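4.2 Suivi de la prise et replanification

Le module de perception Kasevden estime la pose des objets à partir de la caméra placée au-dessus de la table. Le planificateur Nesimora en tire des prises candidates et garde les 20 mieux notées, filtrées ensuite par le test de collision.
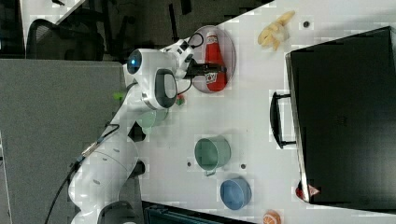 Figure 4. Pince fermée sur une bouteille de ketchup couchée sur une assiette, vue de dessus.

Les objets partiellement masqués par le bras, comme la seconde tasse vert pâle de la figure 4, conservent leur dernière pose estimée tant que le masque reste incomplet. Sur 1062 requêtes de planification, 482 ont utilisé au moins une pose ainsi maintenue.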